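Teaching two arms to share a bowl

02/10/2026

I have moved my notes about the Bridel project to this blog, so that I can find them later. Bridel is our small project at Ulldale for collecting examples, and we want a policy that can handle kitchen and desk things with two arms. Now we are working on the steel bowl.
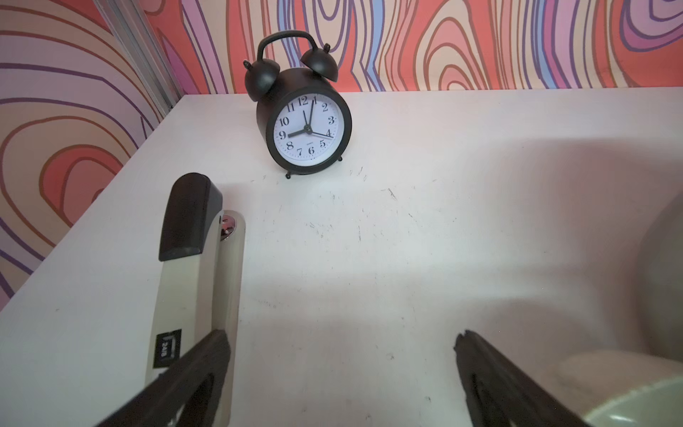
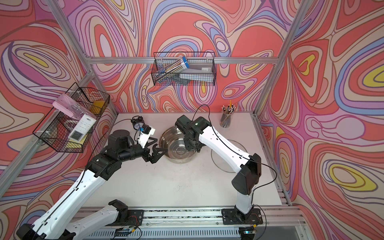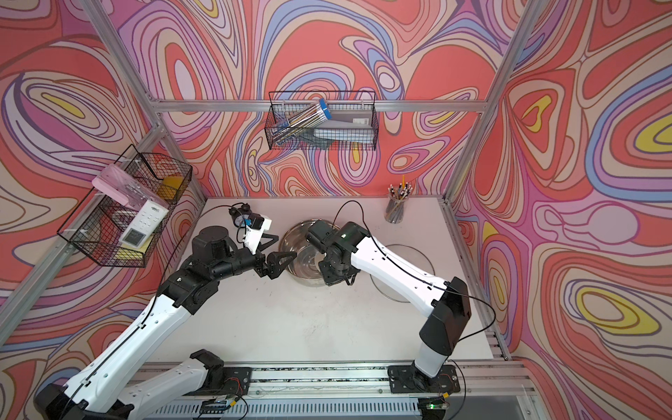

The first picture is a close view from a gripper, and the other two show both arms at the bowl.

What I record

One example is one full attempt, from the start position until both arms are back. My goal for this task is 1,000 examples. I do them in groups of nine, and then I stop and watch all nine again. It is slow work, but in June I skipped this step and had to throw away three days of recordings.

The alarm clock, the cup of pencils and the glass lid are not part of the task. I move them between groups, because I don't want the model to learn that the bowl is always in the same place next to the same clock.

What I delete

I delete an attempt when one arm waits too long for the other. My old rule was five seconds. Now I use three, and the movements look more calm. Failed grasps I keep in a separate folder with the name Caputo, if the arm tries again and recovers.

Still open

I don't know yet if the patterned walls help. My next test is at Jurkport, where the walls are plain, with the same bowl and the same lid.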